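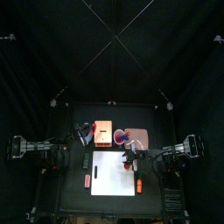
## The Small-Object Problem

A desk has a limited amount of flat surface, and most of it is lost to things that weigh very little. Erasers, cables, small boxes and single-purpose trays take up more area per item than a laptop does. The usual advice is to buy a drawer unit. A cheaper fix is to give every small object a container, and every container a position.

Start with height. Tall items go to the back, where they block nothing: a cardboard box with its opening on top, then a cup for whatever stands upright. A white cup with a pink rim, holding one blue item and one red one, takes up a circle of desk and keeps both within reach. Laid flat, the same two items would need several times the area and would roll.

Trays are harder to justify. A square tray works when its contents are shallow and used daily. The Jonetti tray tested for this article measures 200 mm on a side, large enough for a charger and a notepad but too shallow for a tape dispenser. If a cable ends up lying across the edge of a tray, the cable needs its own place — a clip or a short hook-and-loop strap is enough.

Flat boards should stay near the center only while they are in use. For storage, stand them on edge. A Wultau board rack is 159 mm wide and frees the whole middle of the desk.

## Heavy and Hard Items

Padlocks, clamps and staplers follow different rules. They are dense, they scratch finishes, and they tend to be set down wherever the hand happens to be. A padlock with a chrome body and a curved steel shackle should rest on a felt pad or inside a lidded box. It should not share a plastic cup with pens, since its weight sits high and tips the cup.

Keep the key on a separate hook. If the lock uses a combination, store the number away from the desk.
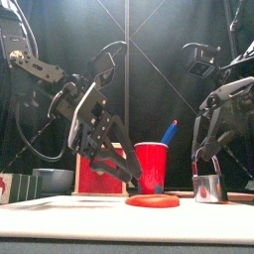

One reader in Wusden objects that a padlock has no business on a desk in the first place. Hers lives on the shed door, she writes, and on the rare occasions it comes indoors for oiling it goes straight back out. She would give the space to a second cup.

The point is fair for home use. In a shared workshop, locks come off lockers every morning and need a fixed landing spot. The Lu box, at 465 grams, is heavy enough to stay put when a lock is dropped in.

## Fitting the Layout

Measure the usable depth before buying anything. On the test desk it was 553 mm from the front edge to the wall. Reserve the front half for work and mark the line with low-tack tape. Place containers behind it, tallest first, and leave a hand's width between neighbors.

Use the desk for a week before changing the order. Any container left untouched by Wednesday of the second week can go on a shelf.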